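Wäsche falten auf dem Bett – kurz und schmerzlos

Tipps von Zoia Panasiuk, 31. Oktober 2024

Bügelbrett steht bei mir im Keller, Tisch ist zu klein. Also Bett. Vorher Decke ans andere Ende schieben, einfach zusammenknüllen, muss nicht schön sein. Laken glatt streichen, fertig ist die Arbeitsfläche. Plüschlaken geht gut, da rutscht nichts weg. Fusselt aber auf dunkle Sachen, also Fusselrolle daneben legen.
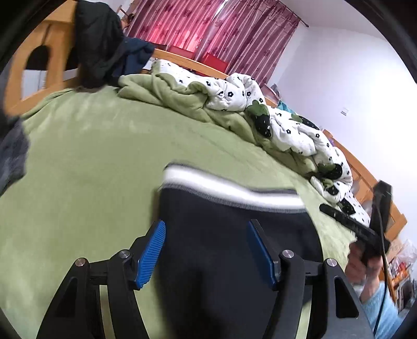

Dunkles zuerst. Immer. Solange man noch Licht vom Fenster hat, sieht man Flusen und Flecken besser. Schwarz und Dunkelblau nie bei Lampenlicht sortieren, da hab ich mich schon zu oft vertan.

Reihenfolge bei dickem Stoff:
Einmal kräftig ausschütteln.
Flach hinlegen, mit der Hand von der Mitte nach aussen streichen.
Der Länge nach auf die Hälfte, dann nochmal quer. Mehr nicht, sonst wird der Stapel zu hoch und kippt im Schrank.
Nähte aufeinander, nicht Kante auf Kante. Bei Sachen mit Streifen am Streifen ausrichten, geht am schnellsten. 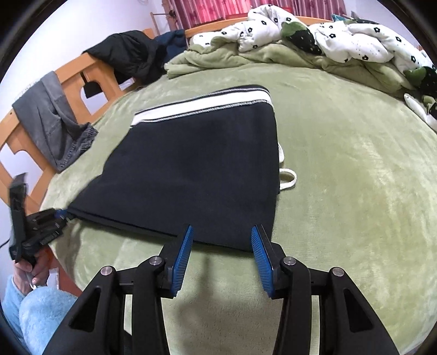
Kordeln und Bänder: vor dem Waschen zuknoten, nach dem Trocknen wieder auf. Beim Falten nach innen legen, sonst bleibt man an der Schublade hängen und zieht den halben Stapel mit raus. Ist mir zweimal passiert, reicht.

Waschen: dunkel und weiss in einem Teil ist immer heikel. Auf links, 30 Grad, Farbfangtuch dazu. Nicht einweichen. Nass nicht zusammengeknüllt liegen lassen, auch nicht "nur kurz".

Bettzeug kommt bei mir alle 14 Tage runter, Plüsch ohne Weichspühler, der verklebt die Fasern. Trockner bis zu 90 Minuten auf niedriger Stufe, dazwischen einmal aufschüttlen. Kissen extra.

Nächstes Mal Socken.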